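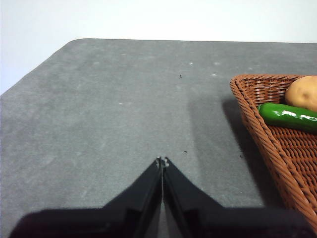
The Zisitz quote: what we'd be buying, and what we'd still be missing

Home | Packing Shed | Market Dates | Classifieds | Back Issues

December 25, 2021
By Estíbaliz Carretero

Members have had the Zisitz quote for long enough now that people have started talking as if the thing is bought. It isn't. The equipment vote is in January, and until then all we have is a quote, a demonstration that a few of us went to, and a lot of enthusiasm from the end of the shed that doesn't do the bookkeeping.

I went to the demonstration at Pathirana's showroom. I want to put down what I saw and what I asked before the budget meeting, when there'll be coffee and everybody will be in a hurry.

The setup is a two-fingered black gripper on an arm, with a small camera near the wrist so the software can see what the fingers are pointed at. It works over a flat grey table against a white wall, with a wicker basket at the side. A potato and a shiny green pepper were in the basket. The light is even and bright, the table has nothing else on it to speak of apart from bits of lint, and the basket doesn't move. I have worked in our shed for a good many winters and I can't think of a single hour when any part of it looked like that.

I don't say this to be rude about the demonstration. Of course they tidy up for visitors, I'd do the same. But the quote is priced on the idea that what goes on over that table will go on over ours, and the distance between the two tables is where our money would go.

What's in the quote

The arm and gripper are a lease. Pathirana won't sell the unit outright to a first-time customer, and when I asked why, I was told it was "for our protection," which I wrote down. The lease is $1,495 a month. It covers the arm, one set of fingers and phone support in office hours. Our packing starts well before office hours.

Prinomness is the software that decides what the fingers do. It's licensed separately, per station. The quote has it at no charge for the trial period and "at prevailing rates" afterward. I asked what the prevailing rate prevails at today and was told it depends on the configuration. I asked what it would be for our configuration and was told that would be settled once we had one. I'm not putting a budget line in front of the membership that says "depends," and I hope whoever chairs in January won't either.

Lead time is 26 weeks from signature. Count that forward from the vote and the thing shows up in the middle of summer, which is the worst time of the year to be moving tables. Nobody is going to train anything, person or machine, while the field crew is bringing in beans. So in practice we'd be paying the lease on a machine under a tarp until the fall.

What isn't in the quote

The table. It has to be level and matte, and it can't wobble. Ours wobbles. Ours is also shared with the egg people.

Lighting. The overheads in our shed flicker in cold weather and there's the big door on the south side, so for half the morning there's a bar of sun right across the work. The technician was straightforward with me about this, to his credit. He said shadows are a nuisance and strong moving ones are worse. Even in that showroom the basket threw a soft shadow on the table. I'd like a price from an electrician before January, on paper, and I'd like it added to the Zisitz line so it doesn't turn up under "building" where no one will connect the two.

Fingers. The ones I looked at are dull black angled pieces that come together at a point, with something small and pale at the tips. Whether those are pads that wear out, and how fast, and what a replacement set costs, I couldn't get a firm answer. "Consumables" is a word in the quote with no number beside it. Anyone who has ever owned a label printer knows how that goes.

Washing. We are a produce shed. Things get muddy. I asked whether the gripper can be hosed down and got a look. I asked whether it can be wiped with our usual sanitizer and was told they'd get back to me. They haven't yet.

Insurance. Our broker has never written one of these up and would like to see the manual. So would I.

About that pepper

I'll admit I was suspicious of the pepper. It had the kind of shine you get on the ones in a kids' play kitchen, and I didn't get to pick it up, so I can't tell you whether it ever grew on anything. It may well have been real. But the question for us stands either way, which is whether anyone has tried this with what we pack: carrots with the tops on, wet chard, the knobbly fingerlings, tomatoes on the last good day of their lives. A potato is about as forgiving as food gets. You can drop one on a concrete floor and still sell it if you're shameless.

What I asked Pathirana for is plain enough. Let us bring our own bins. Let us fill the basket ourselves, our way, with the mess we'd really give it, and let us stand there for a full shift with a notepad. They said a customer trial can be arranged after a deposit. I said I'd rather have the trial before the deposit. We left it there, on friendly terms.

The case for, as fairly as I can put it

We are short of hands, and it's worst on the sorting side. We filled the gap last season with overtime, and the winter boxes suffered for it. If the machine did even the dull part of the root crop sort it would free up somebody for the order desk, where we lose more customers than we do through bad carrots.

The growers at Bremine have leased 2 of these and they are still on the lease, which tells you something. I phoned. They like them. They also have a heated building with a sealed floor and a fellow on staff who used to fix elevators, and they are packing 300 boxes a day of the same three crops. When I described our Thursday-style free-for-all of mixed shares there was a pause on the line. They offered to have a group of us up to look, and I think we should go before we vote. Somebody with a bigger vehicle than mine, please get in touch.

What I'd like to see in January

My own preference is that we don't vote yes or no on the Zisitz at all this time. I'd put aside money for the lights and a proper table, both of which we need whether or not there's ever an arm bolted beside them. The sorters have been asking for a table that doesn't rock since before I joined. Then I'd ask Pathirana for three things in writing: the Prinomness rate after the trial, the price and expected life of a set of fingers, and the terms for getting out early if the thing sits idle.

If all that comes back and still looks good, we can vote in the spring with real figures, and I'll put my hand up with everybody else. If it comes back with "depends" in it again I'd let it go for a year. The prices may come down. They may go up, too, as the salesman reminded me more than once.

One more point for those who think I'm being stingy. A lease is a promise made by next year's budget, and next year's budget already has the cooler compressor in it. We've been nursing that along with tape and a fan. If the compressor goes in July, it won't matter how gently anything gets lifted out of a basket.

The full quote is in the binder by the order desk. Please don't take it home. Questions for the vendor can go on the sheet clipped inside the front cover, and I'll send them all together after the holidays.

Comments

rootcellar_jo
Thanks for going to look. Did anyone ask how fast it is? I can clear a tote of spuds before my tea gets cold and I've never seen one of these machines that didn't stop to think.

E. Carretero
I asked. They gave me a rate for "ideal presentation." I've added sustained rate over a shift to the sheet.

Marlowe, east field
I think you're being hard on it. The label printer was a pain for a season and now we couldn't do without it. Same with online ordering. Some of this you only find out by having one in the building.

haybarn
Please, please, the table first. My back doesn't care who makes the robot.

Dee
Is the deposit refundable? I looked in the binder and page with the terms is a photocopy with the bottom missing.

E. Carretero
Dee, mine too. Have asked for a clean copy.

rootcellar_jo
I have a van for the Bremine trip if somebody else does the driving on the way back.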